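Ticket 3183
Product: Cloditz pattern editor, desktop
Subject: Scale drifts when a tiled pattern is printed on letter paper
Status: Solved, leaving open for comments
Opened by: Grigore Filip

First of all, I love this program! I moved all my sewing patterns into Cloditz in May and I've been drafting like mad ever since. So please read this as a report from a happy user who would love one small thing to be fixed.

The problem: when I print a pattern across several sheets, the test square on page one measures right, but the pieces further down come out short. On a 60 cm side seam I lose a full 8 mm. The front and back no longer match at the hem, and the notches on the sleeve land in the wrong spot.

My setup: printer is a Jarnex inkjet, US letter, plain paper, borderless off. Pattern file is a loose summer top with mesh insets, seven pieces, saved in the current version.

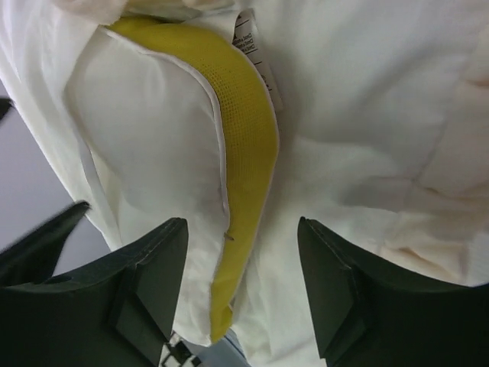 What I tried, in order:

1. Set print scaling to "Actual size" in the printer window. It was already there. No change.

2. Exported to PDF and printed from a different viewer. Same short seam, so I stopped blaming the print window.

3. Measured the PDF on screen with the ruler tool. Also short! That got me excited, as it meant the paper feed was fine and the trouble was inside the export.

4. Made a brand new file with nothing but a long straight line, 60 cm. Exported it and it was perfect. I printed it twice because I didn't believe it.

5. Copied the side seam out of the bad file and into the new one. Short again.

So the error travels with the piece. I opened the piece info panel and found "Source units: Ghanem import." I had forgotten all about that. The original came over from Ghanem, my old drafting program, and its files store a shrink allowance for each piece. Cloditz reads it in and keeps it, but the canvas shows the piece without it. The test square is made fresh on export, so it never gets the allowance.

6. Set the allowance to zero on the front piece only and exported. Full length, right to the line. I may have cheered.

7. Did the other six pieces by hand. It took a while, as the field is two menus deep and forgets where you were each time you close it.

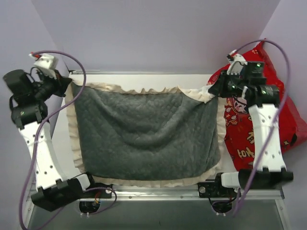
Lorstead support wrote back the same afternoon that the allowance is kept on purpose, since some people do want it for cotton that hasn't been washed yet, but that the canvas ought to show it and this is now logged as bug 1299. The reply also gave a quicker way: select all pieces, press Shift+U, choose "Reset imported units," and save under a new name.

8. Tried Shift+U on a fresh copy of the import. All seven pieces fixed in one go, what a great shortcut! Grain lines and notches stayed put. The labels jumped back to the default font, so write down your label size first.

Two wishes while I'm here. Could the piece list show a small mark next to anything with an allowance on it? And could the test square carry the allowance too, or at least print a note beside it?

For anyone searching later: check piece info before you buy new ink.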